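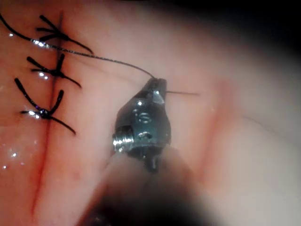

¿Hace falta saber tibetano para seguir un retiro de mantras? Para empezar basta con la transliteración y una traducción honrada al lado; el tibetano viene después, si viene.

Lo cuenta la responsable de textos de Callar, la casa de retiros de Musetti, a las siete de la mañana, con el té en la mano y prisa. Sesión dentro de nada. Hablamos en la cocina.

Lleva meses con el nuevo cuaderno de prácticas. 40 páginas, edición bilingüe, letra grande. "La gente mayor me lo pidió, y los que no son mayores también. De madrugada no se ve nada", dice. El anterior tenía dos columnas y era un lío – ella misma se perdía en la dedicación.

¿Y las recitaciones? Aquí se pone seria. Hay quien llega obsesionado con el contador. "Uno me dijo: llevo 686. Muy bien, ¿y en cuál estabas presente?" No lo dice con mala idea. Los números ayudan, insiste, sobre todo al principio, pero en Callar nadie revisa la cuenta de nadie.

El cuaderno lo imprime Sison. Primera tirada de 636 ejemplares, en julio. Parte se queda en la casa, parte va al grupo de estudio de Drirow, que se reune en un local prestado y hasta ahora tiraba de fotocopias.

Sobre los compromisos diarios no quiere dar recetas. "Pregunta a tu maestro. Yo corrijo textos". Luego se lo piensa un poco. "Si solo tienes diez minutos, haz refugio y motivación despacio. Mejor eso que correr por todo el libro."

Quedan 2 erratas localizadas, las dos en la pagina de ofrendas. Irán en una hojita suelta.

Suena la campana. Deja la taza en el fregadero y sube.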